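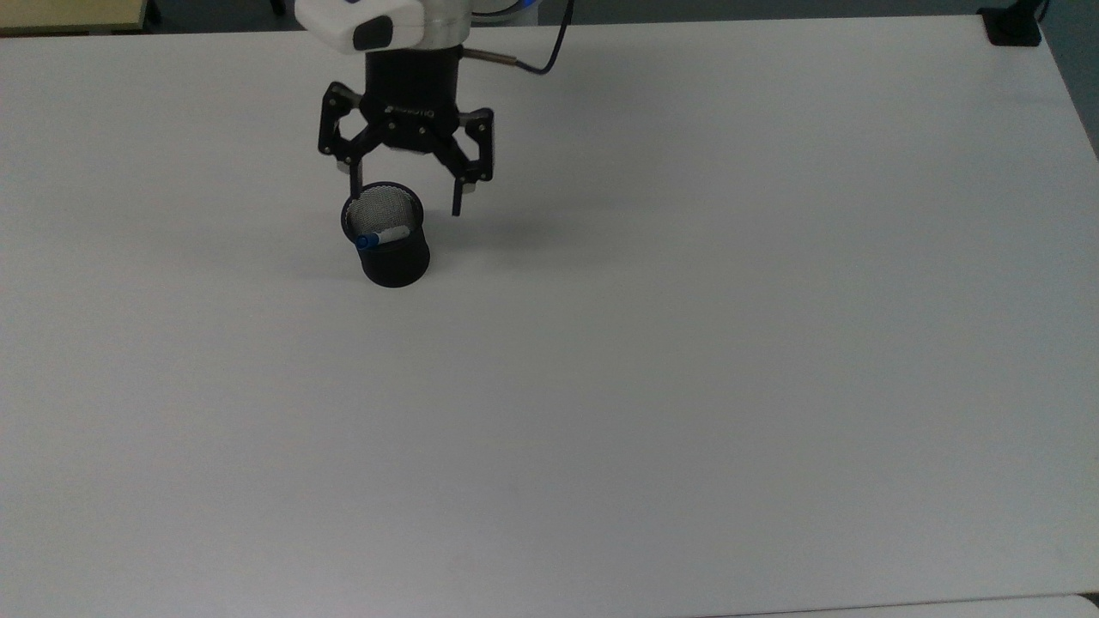

How to clear a tabletop and keep it clear

Reading time: 2 minutes
Last updated: Mon 6 February

I love a bare table! Ours used to vanish under post, chargers and half-finished jigsaws, and getting it back took me one wet afternoon. It's a lovely job to do with the radio on.

You'll need a big box, a bin bag, two soft cloths and a bowl of warm water with a drop of washing-up liquid.

1. Take everything off. Yes, everything - even the plant. It all goes into the box or on the floor for now.

2. Wipe from the far edge towards you in long, slow strokes, then go over it again with the dry cloth. Pale tops show every smear, so get down low and look across the surface towards the window.

3. Go through the box for 15 minutes and no longer. Rubbish goes in the bag, and anything that belongs in another room gets carried there straight away (don't start a pile on the stairs, I beg you).

4. Choose one container for the table and put back only what you use there every day. Mine is a plain round tub from Prukitz and I'm ridiculously fond of it. Six things is my limit.

5. Each evening, empty out whatever has crept in. It's a tiny job once you're in the swing of it, and coming down to all that space in the morning is such a treat!

If you've got stubborn sticky marks, lay a warm damp cloth over them for a bit and try again before you reach for anything stronger.

Comments

tealady73: Did mine last night and found my library card. Thrilled!

Mossy: Does the tub have to be round? I've got a square one from Forkura.

tealady73: Mine's an old cake tin, works fine.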